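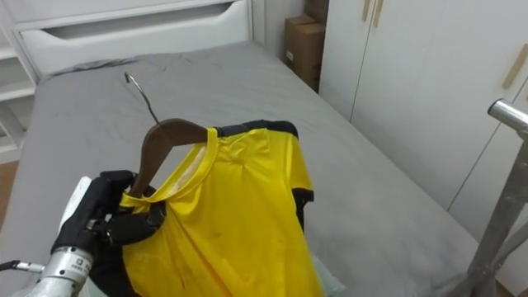
옷장 비우는 날, 올해도 합니다! 우리 동네 운동복 나눔 장터가 4월 28일에 다시 열려요. 작년 8월에 처음 했을 때는 저도 반신반의하면서 갔는데(솔직히 구경만 하고 올 생각이었어요), 나올 때는 양손에 봉투를 들고 있었답니다.

장소는 작년과 같은 Dunne 건물 2층이고, 문은 점심 먹고 나서 바로 연다고 해요. 이번에 모인 옷이 벌써 2371벌을 넘었다는데, 작년에 옷걸이가 모자라서 의자 등받이에까지 옷을 걸쳐 놓았던 걸 생각하면 좀 걱정이 되기도 하네요. 그래서 주최 측에서 부탁이 하나 있대요. 옷을 낼 때는 꼭 옷걸이에 걸어서 가져와 달라고요. 나무 옷걸이면 더 좋고요, 세탁소 철사 옷걸이는 어깨가 툭 튀어나와서 사양한답니다.

장터를 준비하는 Orla Ní Mhurchú 씨에게 요령을 물어봤더니, 침대 위에 옷을 한 번 펼쳐 놓고 얼룩이랑 늘어난 목둘레를 먼저 살펴보라고 하더라고요. 둥근 목 티셔츠는 목으로 옷걸이를 억지로 밀어 넣지 말고 밑단 쪽에서 넣어 올리면 덜 늘어난대요. 저는 여태 반대로 했어요 ㅠㅠ 노란색처럼 밝은 운동복은 앞판 아래쪽에 거뭇한 자국이 있는지 꼭 보라는 말도 했고요. 희미한 얼룩 정도는 받아 주지만, 접수할 때 미리 말해 주면 따로 빼 두겠다고 합니다.

한 사람이 낼 수 있는 옷은 다섯 벌까지예요. 낸 만큼 교환권을 주고, 남는 교환권은 옆자리 Emberg 카페에서 음료로 바꿀 수 있어요. 소매에 검은 띠가 들어간 옛날 스타일 운동복이 작년에 제일 먼저 없어졌다고 하니 그런 거 찾는 분들은 일찍 가셔야 할 거예요. 저도 일찍 줄 설 겁니다!

아이들 옷은 이번에는 받지 않고, 신발도 안 돼요. 비가 와도 그대로 진행하고 주차는 건물 뒤쪽을 쓰면 됩니다.

공유 37 · 댓글 5

문의: Lovell 동네소식 편집부 | 무단 전재 금지 | 맨 위로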